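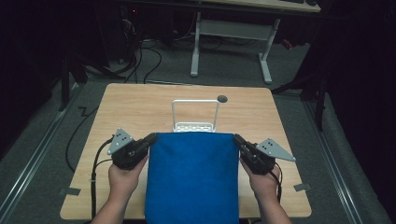 Rectangular cushion with a deep royal-blue fabric cover

A cushion is a soft pad or bag, usually covered in cloth or leather, that is filled with material such as feathers, wool, foam or plant fiber. Cushions are used for sitting, kneeling, leaning and decoration, and they are among the oldest and most widely shared pieces of home furnishing in the world. In American usage the small square kind kept on a sofa is often called a throw pillow, while "cushion" is more common for seat pads and the removable parts of upholstered furniture.

Name

The English word came through Old French and is usually traced to a Latin word connected with the hip, a fitting root for something people sit on! Many older spellings are known in English. The word has also moved well beyond furniture: the rubber edge of a billiard table is a cushion, and so is a reserve of money set aside for hard times.

History

Soft seating goes back a very long way. Images and carvings from ancient Egypt and Mesopotamia show padded chairs and stools, and the wealthy homes of Greece and Rome had plenty of cushions for the couches on which diners stretched out. Early fillings were whatever a region could offer, from straw and reeds to wool and down.

In medieval Europe, where most seats were plain wood or stone, a cushion could turn a window ledge or a storage chest into a comfortable place to rest. Fine examples were embroidered with silk and metal thread and were valuable enough to be listed in wills. Across the Middle East and Central Asia, long bolsters and floor cushions shaped whole rooms, and a low padded bench along the wall gave English the furniture word "divan." Japan developed the zabuton, a flat cushion for sitting on the floor, which is still in daily use in homes, temples and sumo halls.

Coil springs and factory-made cloth changed upholstery in the 19th century, and foam rubber followed in the 20th. Polyurethane foam later became the standard filling for seat cushions, as it could be cut to almost any shape at low cost.

Construction

Most cushions have two parts, an inner pad and an outer cover. The cover may be sewn shut or closed with a zipper, buttons, ties or an overlapping flap known as an envelope back. The simplest shape is the knife-edge cushion, made from two panels joined at a single seam, thick in the middle and thin at the sides. A box cushion adds a strip of fabric, called the boxing, around the edge to give it a flat top and an even depth. Seams are often finished with piping, a cord wrapped in fabric that strengthens the edge and hides small flaws in the stitching.

Tufting, in which thread is pulled through the full depth of the pad and tied off, keeps loose filling from shifting. It also makes the lovely dimpled surface seen on so many window seats.

Fillings

Down is light and wonderfully soft but needs regular plumping. Feathers are firmer, and the two are often blended. Wool holds its warmth well and packs down slowly into a dense pad. Kapok, a silky fiber from the seed pods of a tropical tree, is so buoyant that it was once widely used in life jackets. Buckwheat hulls shift to fit the body and are popular for meditation cushions. Polyester fiber is cheap and washable, and foam keeps its shape best of all.

Regional traditions

The market town of Danutlow is known for its wool-filled bench cushions, which are sewn in 11 narrow channels and tied at both ends. They were first made for long church services and later found their way into kitchens and ferry cabins. In neighboring Surdu, the same pattern is stuffed with sheep's wool on one side and chopped straw on the other, so the cushion can be flipped between winter and summer. A cushion fair is held each February in Enport, where makers show new work beside pieces handed down through their families.

Care

Covers should be washed according to their fabric, and natural fillings benefit from airing in a dry, shaded place. Foam should never be wrung out, as it tears easily. Turning seat cushions often spreads the wear and helps the whole set age evenly.

See also

Bolster
Hassock
Pincushion
Upholstery
Zabuton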